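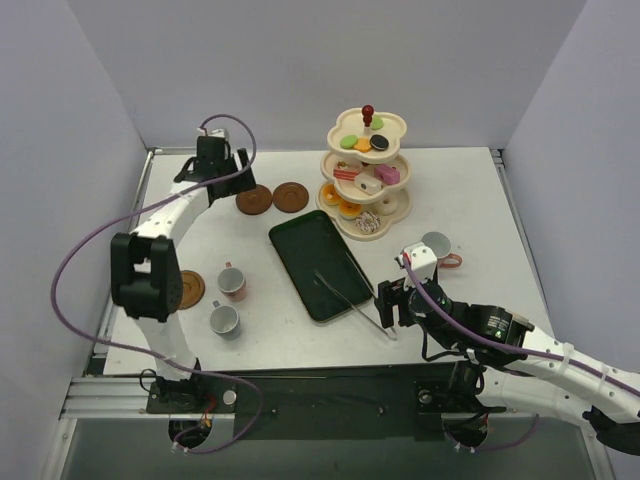

My aunt Esperanza left me her saucers. Just the saucers, I should say, because the cups went to my cousin Thaddeus, and if you think that's a strange way to split a coffee set then you never met Esperanza Pettigrew.

She'd run the boarding house in Plastalstead for most of her life, up the hill past the Wojcik bakery, and she did everything by halves like that. Half the sheet music to one person, half to another. My mother got the left-hand gloves. (I'm serious. There was a box.) The lawyer read it all out with a perfectly straight face and then slid an envelope across the desk to me, and in it was a bus ticket to Westadville and a note that said, "Go see your cousin, he won't bite."

Thaddeus and I hadn't spoken in 15 years. It was over a canoe. I'm not going to get into the canoe, except to say that I paid for the paint and he knows it.

So I did what any grown woman would do and put the saucers under my geraniums. They were good saucers! They caught the drips. I told myself I was getting more use out of them than he was getting out of a bunch of cups with nothing to stand on, and I felt pretty smug about it all the way to November, when the first frost came and I had to bring the pots inside.

That was when I turned one over to wash it and saw she'd written on the bottom. Tiny letters, in some kind of enamel paint. It said "and then the river."

Well. I washed the next one so fast I nearly put it through the window. "Until he was out of sight," it said. The one after that said "eleven letters, all of them blue." I got all eight of them lined up on the drainboard and moved them around for an hour, trying to get a sentence out of them, and every time I got close there was a hole in the middle where something ought to be.

You're ahead of me, I bet. It took me until bedtime.

I still had the ticket. It was long out of date but the driver on the Westadville bus, a big sleepy man, looked at it and looked at the shoebox on my lap and waved me on. Two hours of wet fields. I practiced being dignified. I had a whole speech about how I was only there on family business and wouldn't be staying for supper.

Thaddeus opened the door in his socks. He'd gone gray, and he had our grandfather's ears now, which nobody had warned me about, and I forgot the speech.

"I've got half a story," I said.

"You'd better come in, then," he said. "I've been drinking out of the other half since spring."
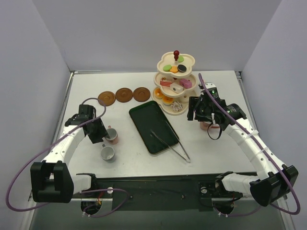 He cleared the newspapers off his kitchen table and we started matching them up. His writing was under the cups, same hand, same little crooked letters. "She waited on the ferry landing" went with my "until he was out of sight." His "What he sent her was" went with my blue letters. We argued about the order, naturally. He wanted the river at the beginning and I wanted it at the end, and he got up twice to make toast so he wouldn't have to admit I was right.

It was about a man named Gholamreza Ahmadpour, who had rented the top room at the boarding house one summer before either of us was born. He tuned pianos. He'd taught her to make coffee the way his mother did, and he'd bought her the set as a present, and then his job ended and he went on to Petier and she didn't go with him. That was the whole of it. There was a part about a yellow coat that neither of us could fit in anywhere.

"She never said a word," Thaddeus said.

"She told me she'd won it at a church raffle."

"She told me it was stolen!"

We laughed until he had to take his glasses off. Then he put the kettle on, and I stayed for supper, and it was dark by the time I thought about the bus. He said there was a bed made up. He said it had been made up for a while, in fact, and he was looking hard at the toaster when he said it.

I slept under a quilt I recognized. In the morning I went out back to see what sort of garden he had, and the canoe was there against the fence, upside down on two sawhorses, still green. He'd kept up the paint.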